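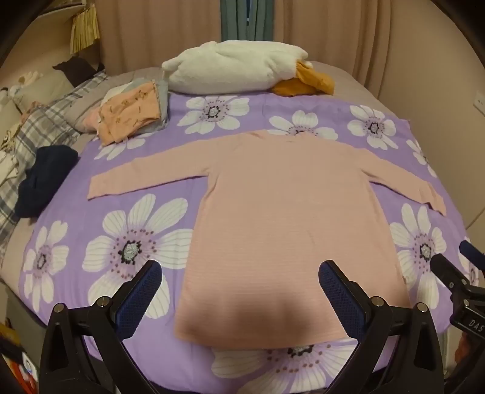
I finally sat down with the new home-task guidelines from Plaltus, and I have opinions! They came out in June, they run to 40 pages, and they cover how people should record chores with hand-held grippers so that a robot can learn from the results later. Folding gets the longest chapter by far (of course it does).

The big change is the start position. Until now every crew picked its own, and Piret Kļaviņa, who edited the text, told me she sorted through 695 comments on that one point. The new rule says a garment has to be laid out flat, with both sleeves away from the body, before the first fold counts. Crews in Skutcombe and Greson have already switched over, and Escobar will follow once its trial of 107 recordings is done.

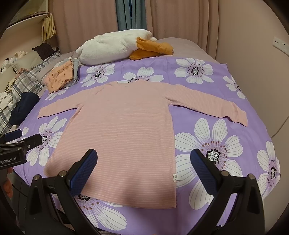 My favorite section is the one on backgrounds, which I expected to skip. The old draft wanted a bare table and plain cloth, and plenty of people wrote in to say that real bedrooms don't look like that. So the final version lets you work on whatever the home has, pillows and all. A pale pink striped top on a purple sheet with big white flowers is fine now, and so is a pile of folded clothes off to the side. You also don't have to tuck in a care tag that sticks out of a side seam, something I used to do every single time out of habit.

I'm less sold on the part about pace. It asks for 2 slow passes per garment before any at normal speed, and that adds up fast on laundry day. Piret says the pace rule is still open for comments, so I've sent mine in, and it was not short.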